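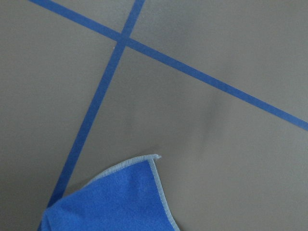 Blue tape, crossing over itself.

I work at Hestach, and every December we get the email about the wellness challenge. Walk 2000 extra steps, log your water, win a badge. I like a badge as much as anyone – but my back hurts and my lunch break is short.

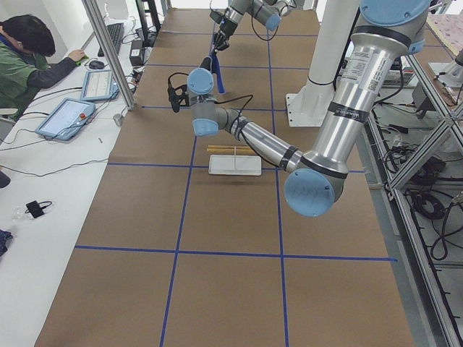
What I'd love is two proper breaks a day, written into the rota. Pritchard, up the road, did it and my friends there stopped eating crisps at their desks. 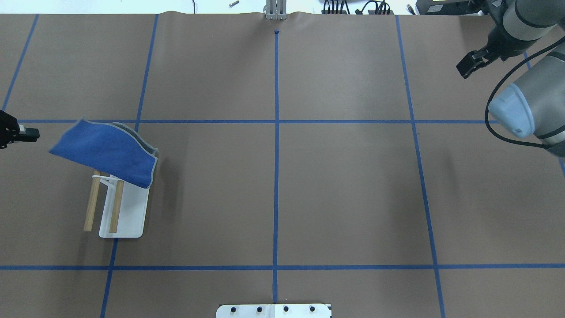
Ask us first

We got a survey once, at 5 on a Friday. Guess how many of us filled it in! 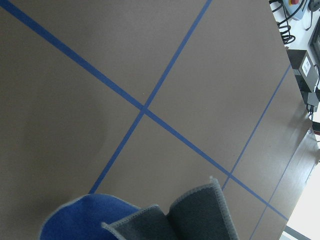

So put a box by the kettle and read what goes in it. I'd start with the chairs.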